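Home | Local | Food | Sports | Letters | Archive

Imerstead's farm stand is moving indoors, and I have opinions

By Raimonds Liepiņa
August
5 min read

The Grosent Road farm stand is moving inside the old Stener shoe store next month, after 16 summers of selling tomatoes off the back of a flatbed. The town signed off on the change of use last week, and the sign painter has already been by with his ladder. I stopped there on my way home to ask what's going on, and ended up staying until they shut the gate at six, so this is a bit longer than the item I promised my editor.

The short version: same growers, same prices (for now, they were careful to say), a roof, and a bathroom. The new place opens at eight in the morning and stays open until seven, all year round. If you've ever tried to buy squash in that parking lot in a sideways rain, you'll know why people are pleased.

I'm pleased too, mostly. But I've been buying my peaches off that truck since before my knees went bad, and I like standing in the gravel arguing over which melon is ready. You can do that in a shop, I guess. It feels different with a ceiling.

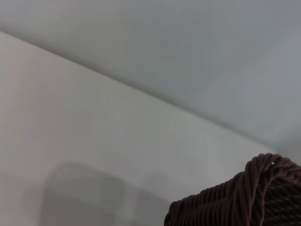
The rent was the part I wanted to hear about, and they were pretty open with me. The growers' group is paying $2,000 a month for the first year, with an option to stay on for two more. That's split among 26 farms, most of them small, a few of them just somebody's big backyard. Each farm also puts in one shift every two weeks behind the counter, so you'll still be buying from a person who has dirt under their nails and knows when the beans were picked.

Not everybody is coming along. Two of the egg people have decided to keep selling from their own driveways, and the honey man told me he'd rather do the fall fairs and see how the first winter goes. No hard feelings, as far as I could tell. He was handing out samples while he said it, and I had three.

The building itself needs work. It's been empty since the shoe store closed, and the carpet was still down in the back room until a couple of weeks ago. There's new flooring going in, a walk-in cooler at the rear, and a ramp at the side door for anyone with a stroller or a wheelchair. The old shoe shelves are staying! They're going to hold jars and bread. I bought my school shoes in there every fall as a kid, so I'm going to feel very strange picking up a loaf of rye from the spot where the rubber boots used to be.

Now, fruit. The growers want to carry some things that don't come from here, and this has turned into the big fight. The plan is a small corner with lemons, oranges and bananas, bought from a wholesaler and marked clearly as not local. The idea is that people can do the whole week's shopping in one stop instead of getting their greens on Grosent Road and then driving out to the supermarket anyway.

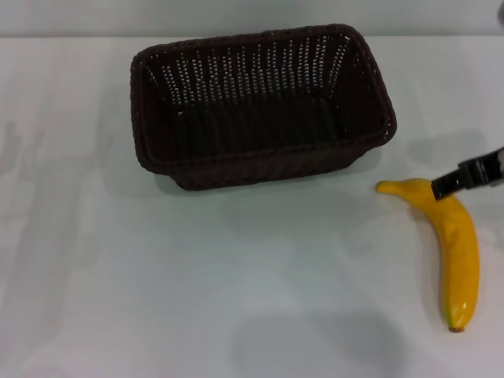 Some regulars hate it. There was a petition on the counter at Rätsep Hardware asking the growers to stick to what's grown in the county, and it had 321 names on it when I looked. I know a good number of those names, and I've seen what's in their grocery carts, so I'll leave it there. The growers say they've read the petition and they're going to try the corner through the winter, then ask customers again in spring.

I can see both sides. The whole charm of the stand was that it told you what month it was. Strawberries showed up and you went a little crazy and made too much jam, and then they were gone and you waited. On the other hand, January around here is potatoes, onions, more potatoes, and a cabbage the size of a car tire. A shop with its lights on all winter has to sell something.

The woman running the till that evening grows garlic and not much else, and she put it to me this way: if an orange keeps the door open in February, she'll stack the oranges herself. I bought two heads of garlic off her after that. It seemed only fair.

Parking is the other sore spot. The lot behind the old Stener place is small and it's shared with the dentist, who has asked that shoppers keep out of the spaces nearest his door until five. There's street parking in front, an hour at a time, and the town is thinking about a marked crossing so people can leave their cars on the church side. I'd like to see that crossing whether the shop opens or not - I've had to jump for the curb there more than once.
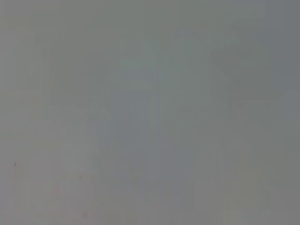
A few practical things, because people kept asking me at the gate. The growers will still take cash, and there'll be a card reader from the first day. The punch cards from the truck are good in the shop, so dig yours out of the glove box. Bring your own bags. The box of free bruised stuff by the tailgate is coming inside too, and it'll be by the side door, first come, first served, with windfall apples starting in the fall. Dogs will have to wait outside, and there's going to be a hook and a water bowl for them.

They're also looking for anyone with a van who can help move the scales, the tables and the old chest freezer over from the lot. It's a two-person lift, that freezer, maybe three. Leave your name with whoever's on the till. I put mine down to drive but not to lift, and my wife has asked me to say so in print.

The truck stays in the gravel lot until the end of the month, weather permitting, nine to six. Corn is in and it's very good this year. The peaches are nearly done, so go early.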